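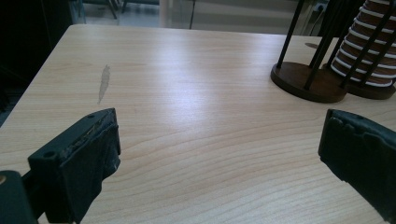 Pre-purchase inspection, hand-held gripper station
Vistport site, cup and holder bench. Completed in May for the equipment budget.

Result codes: OK, WATCH, REPLACE, N/A. Comments are required for anything other than OK.

1. Finger pads
1.1 Pad edge intact, left finger: REPLACE. Upper edge is frayed and torn along the inner side.
1.2 Pad edge intact, right finger: REPLACE. Top edge is uneven. Order pads as a pair.
1.3 Pad material matches spare stock: WATCH. Two part numbers in the drawer, neither labeled by supplier. Confirm with Bassi before the order goes in.
1.4 Screws holding the finger blocks checked for torque: OK.

Budget note: Bassi sells pads in packs of 5 pairs. One pack is enough for this budget year at the present rate of wear. A second pack should be listed as optional.

2. Markers and cables
2.1 Marker plates seated and readable on both grippers: OK.
2.2 Cable strain relief at the gripper body: WATCH. The cable runs along the forearm and takes load whenever the operator turns. Clip kit requested.
2.3 Cables clear of table corners: WATCH. Depends on the operator.
2.4 Spare cable on site: REPLACE. The spare failed a continuity test and was thrown out.

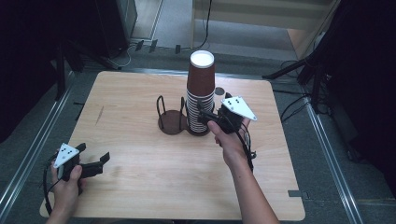
Operations asked that the cables be moved up the list. In their view a pad can be changed between runs, but a dead cable stops the station for the rest of the shift, and the spare should be bought even if the pads have to wait. Accepted — spare cable is now priority 1.

3. Work surface
3.1 Table level and stable: OK.
3.2 Surface free of marks: WATCH. Gray elongated smudge on the left half of the top. Cleaning tried with the standard wipe, no change. Cosmetic for now.
3.3 Glare within limits for the cameras: WATCH. Overhead light washes out the grain across a broad band of the top. A diffuser is cheaper than a new top and should be tried first.
3.4 Rails secure: OK.

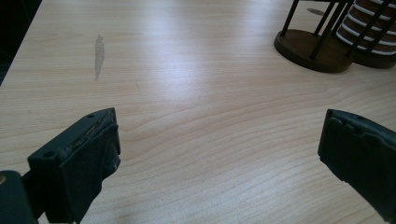 Replacing the top was quoted by Wamico at $700, fitted. The quote covers a matte finish, which would deal with 3.2 and 3.3 together. Hold it until the diffuser has been tested. If the diffuser works, the money moves to section 5.

4. Cup holders
4.1 Bases sit flat: OK, both.
4.2 Rods straight and firmly seated: OK. Check again after any drop.
4.3 Holder positions marked on the table: WATCH. Positions are set by eye. Add tape or a locating plate.
4.4 Cup supply for planned runs: OK. Lokico delivers cartons of 2000 and one carton is in storage.

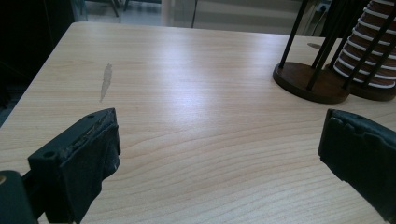

Item 4.3: open gripper, rod holder and cup stack.

5. Planned purchases, in order
5.1 Spare cable and clip kit. Buy now.
5.2 Finger pads, one pack. Buy now.
5.3 Light diffuser. Buy now, test before any decision on the top.
5.4 Locating plate for the holders. Make in house if shop time allows.
5.5 Table top. Deferred.
5.6 Third gripper as a standby unit. Not supported this year. Lead time from Bassi is more than 2 months, so a request for next year has to be in before the fall review.

Reinspect section 1 after the new pads are fitted and section 3 after the diffuser test. Sections 2 and 4 stay on the monthly round.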